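Home | Products | Newsroom | Investors | Contact

July
By Ehlers Press Office

Ehlers Adds Washable Table Covers to Nedero Line

WOSTLEY - Ehlers today announced two additions to its Nedero range of woven table covers for offices, schools and rental halls. Both covers use the Vakis weave, a tight polyester and cotton blend made at the company's Wostley mill.

The new covers come in a plain finish and a printed grid finish. Each is hemmed on all sides and may be machine washed in warm water. In mill tests, the blend kept 98 percent of its original length after 47 wash cycles - the limit set for the range is 3 percent shrinkage.

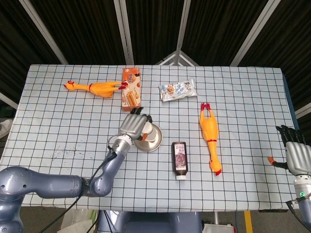
A white cloth with a dark blue grid, with a snack box and a yellow rubber chicken on top.

Covers are cut to fit rectangular tables and can be ordered in custom lengths. Print colors are set before the final heat treatment, and bleach should not be used on either finish. Tumble drying is allowed on a low setting.

Orders open Wednesday at 9 a.m. through existing Nedero dealers. Fabric swatches and care sheets are available on request from the Wostley sales office.

Back to Newsroom | Print | Next Release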